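December 2025, bin notes, back bench

Right, bins again. The Oltivix order turned up with 700 cloths in it (I'd asked for 177, but never mind, we'll get through them) and they've all been folded and put on the shelf under the window. The old Drarnosley ones are going for rags once I've cut the labels off. I also gave the bench top a going over with soap and a bit of elbow grease, and the ring from somebody's tea has nearly gone! 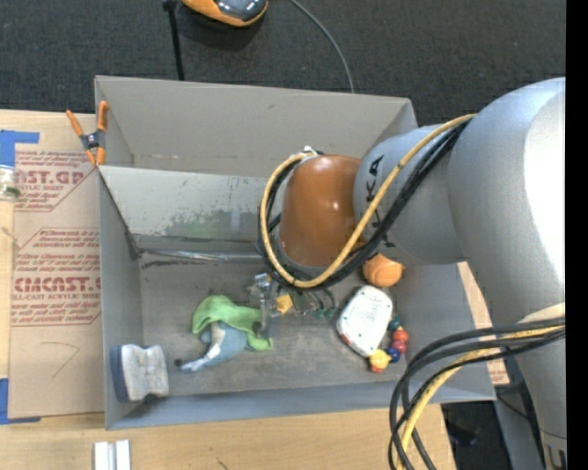

I still like the big grey bins best for the cloth work, whatever the Gendberg catalogue says about their fancy ones with lids. They're deep, they stack, and they don't skid about when you lean on them. What they do is scuff. The floor of the bench one is quite worn now and the sloping panel has picked up dark scrape marks, plus a faint green smudge down near its lower edge that I want to have a go at with bicarb before I try anything stronger. If that doesn't shift it, I'll live with it. The shiny strip along the bottom of the slope needs keeping clean too, so please use a soft brush along there and leave the scourer in the sink.

Spare bins are in the Sibiya cupboard, bottom shelf, behind the paper towels. I wiped those out in May and they were fine then, just dusty.

To do: rag labels, more bicarb, find the good brush (blue handle, last seen near the kettle), and ring Oltivix about sending some of the cloths back.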